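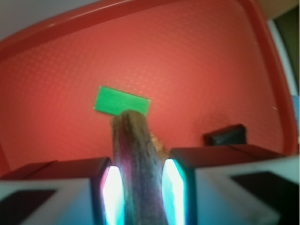 A reader at the Salinas branch reported that her review of a short story collection had vanished, that she had written it twice, and that the second copy was gone as well. Both copies were in the moderation queue. Reader accounts do not show queued reviews unless the setting in step 6 is turned on.

Section 4. Setting up reader reviews

This section covers the review module of Trulance, the catalog program for small libraries and reading groups. Complete the import of your title list before you start. Reviews attach to titles, and a title with no record cannot receive one.

You will need:
An administrator login
A title list imported from Gendmont, Skustton, or a plain spreadsheet
A working outgoing mail address

Turning on the module

1. Log in as an administrator and open Settings, then Modules.

2. Find Reader Reviews in the list and click Enable. The page reloads. A new Reviews tab appears between Titles and Members.

3. Open the Reviews tab and click Defaults.

4. Under Who can write, choose Members only or Anyone with the link. Members only is the factory setting.

Caution: Anyone with the link removes the login check. Reviews sent this way carry no member number and cannot be matched to a reader later, even if the same person joins the library.

5. Under Moderation, choose Hold all, Hold first review, or Publish at once. Hold first review applies to each member separately. After one review by that member is approved, later ones are published without a check.

6. Set Show pending to writer to On. With this setting off, a held review disappears from the writer's screen when it is sent, and many writers send it again.

7. Click Save defaults. Changes apply to reviews sent from this point forward. Reviews already in the queue keep the rules that were in force when they arrived.

Setting the length limits

Trulance counts characters, including spaces and line breaks. The shortest limit the program accepts is 15 and the factory setting is 100.

8. In Defaults, scroll to Length.

9. Type a value in Minimum. A review below the minimum is returned to the writer with a message, and the text stays in the box so that it can be edited.

10. Leave Maximum blank for no upper limit. If you type a value, text past that point is not cut. The Send button is grayed out until the writer shortens the review.

Note: Quoted passages count toward the length. A review made up mostly of a paragraph copied from the novel will pass the minimum. Use the Quote share column in the queue to find these.

Ratings

Ratings are stored apart from the text. A reader can rate a book and write nothing, or write a review and leave the rating empty.

11. Under Ratings, choose Stars, Recommend yes/no, or None.

12. If you choose Stars, decide whether half stars are allowed. This cannot be changed after the first rating is saved.

13. Set Show average after to the number of ratings a title needs before the average is displayed. Until then the title page reads "Not enough ratings yet."

Caution: Switching from Stars to Recommend yes/no hides all star ratings. They remain in the database and return if you switch back. They are not converted.

Spoiler marking

14. Set Spoiler tags to On. Writers will see a Hide this part button above the text box.

15. To test the button, open any title, click Write a review, type two sentences, select the second, and click Hide this part. Click Preview. The second sentence should be covered by a gray bar that opens when clicked.

16. Delete the test review before leaving the page. Test reviews are counted in the yearly report.

Note: Spoiler tags do not carry over to the weekly mail digest in version 4. The digest drops the hidden part and prints three dots in its place. If the whole review is hidden, the digest lists the title and the writer's display name only.

Editions and translations

A novel is often held in more than one edition. By default each edition collects its own reviews, and a paperback can look unread next to a well-reviewed hardcover of the same book.

17. Open Titles, then Group editions.

18. Search for the author. Tick every edition that should share reviews and click Group.

19. Choose the lead edition. Its cover and publication year appear above the shared reviews.

20. For translations, leave Group across languages off unless you want comments on one translator's wording to appear under another's. When the setting is on, each review shows a small language label.

Ungrouping sends each review back to the edition it was written for. Reviews written on the shared page stay with the lead edition.

Importing older reviews

Reviews kept in Gendmont or Skustton can be brought in as a file. The two exports are not the same. Gendmont writes one row per review. Skustton writes one row per title and places all of its reviews in a single cell, divided by a vertical bar.

21. Export the file from the older program and save it without opening it in a spreadsheet. Some spreadsheet programs strip the leading zeros from member numbers.

22. In Trulance, open Reviews, then Import, and choose the source.

23. Click Check file. The check does not change your data. It returns a match rate, given as a percentage of rows tied to a title you hold.

24. If the match rate is below 93, stop and look at the unmatched list. The usual causes are a missing subtitle, an author entered last name first, and a series number typed into the title field.

25. Click Import. Keep the page open until the bar is full.

Caution: Running the same import twice creates duplicates. The program does not compare the text of reviews. To reverse an import, open Import history and click Undo before any imported review has been edited. After an edit, Undo is no longer offered for that file.

Messages you may see

Title not found
The review was sent from a saved link to a title that has since been removed or merged. Restore the title or move the review by hand from Reviews, Unattached.

Writer over limit
The member has reached the number of held reviews allowed at one time. Approve or return one of them.

Text contains no words
The review is made up of punctuation or symbols. This check runs even when the minimum length is met.

Average not updated
Averages are worked out overnight. To force an update, open Reviews, then Tools, and click Recount. On large catalogs, run the recount outside opening hours.

Review digests and mailing times are set separately. See Section 5, Member mail.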